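Notes from the Bench: A Hallway, a Small Box and Two Controllers

Last month I promised you all a proper write-up of the gripper comparison, and I'm going to break that promise a little, because the thing I spent most of my evenings on was the simulator. Sorry to the gripper people! Your turn comes further down, I swear.

So, some background for anyone who joined the list over the summer. We have two controllers we'd like to put on the base and arm. One is the old Prothero stack, which Ynyr Powell has been nursing along for longer than I've been writing this newsletter. The other is Skikholm, which Loredana Galli started as a side project and which has grown into something you could use in earnest. They do the same job on paper: drive to a thing, line up, pick the thing up, bring it back. The question is which one we want to live with through the winter, and I didn't want to settle it by whoever talks loudest on the call (that would be me).

The plan was simple enough. Same simulated house, same start points, same target objects, and let each controller have a go. I picked floor-level pickups down a narrow hallway, since those are what bit us last time. Hallways are mean. The base can't swing wide, the camera gets a lot of wall, and a small flat object near the skirting gives the arm hardly any room on one side. 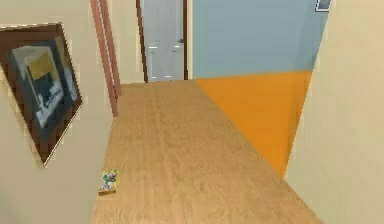 PUNDBRIDGE, October

I ran 771 episodes with each controller, all of them overnight, and came in each morning to a log file and a cold cup of tea I'd forgotten to take home. The target in the hallway set is a little box with a multicolored top, lying flat on the floor by the left wall. It's a card-pack sort of size, so it really doesn't stick up much, and with the rendering as soft as it is at our low camera resolution, its edges smear into the planks. I asked Rhiannon Harries if we ought to bump the resolution and she said no, leave it, the real camera isn't exactly a treat either. Fair point.

Prothero did what Prothero does. It's slow, it's careful, it stops and has a think every time the view changes, and then it creeps up to the box like it's afraid of waking somebody. When it got the box in view early it nearly always ended up parked in a sensible spot. Where it came unstuck was the far end of the hall. There's a room opening off to the right there with a bright orange floor and powder blue walls, and that big slab of orange pulled its attention something awful. On several runs it drove straight past the box and went to have a look at the orange. Ynyr says this is a threshold he can fix. He's said that before, but I do believe him this time, mostly.

Skikholm was the fun one to watch. It commits! It spots the box, swings the base round and goes, and the whole approach is over while Prothero is still clearing its throat. It ignored the orange floor completely. The trouble is the wall. Because it likes to come in at an angle, it kept putting the elbow of the arm where the left wall already was, and the simulator (quite rightly) called that a collision and ended the run. Loredana had a patch for me by the next afternoon that adds a bit of side clearance, and the first small batch with it looks a lot tidier, though I haven't run the full set again so please don't quote me.

If you want to poke at the data yourselves, the logs are in the shared folder under run 3066. There's a readme. It was written late at night and it shows.

Now, grippers. Rattana Saithong has had the Flesness two-finger gripper on the bench next to our old one, and she's been trying both on flat boxes, again because of the hallway business. She likes the Flesness fingers for getting hold of thin sides, and she doesn't like the cable, which comes out at a daft angle and catches when the wrist rolls past a certain point. She's printed 3 different clips to hold it down and the third one seems to be staying put. The old gripper is still easier to take apart when something jams, and if you've ever had to do that with people waiting, you'll know that counts for plenty. Her full notes will be in the next issue with proper numbers.

One request before I go. Gwawr Sayce is putting together a second hallway with clutter in it, shoes and bags and the like, and she'd love to know what ends up on your floors at home. Send her a list, the odder the better. She's already got my dog's chew rope down, and the phone charger I keep stepping on.

Next up for me is the full rerun with Loredana's patch and whatever Ynyr does to his threshold, same hallway, same box. I'll post the results to the list as soon as they're in.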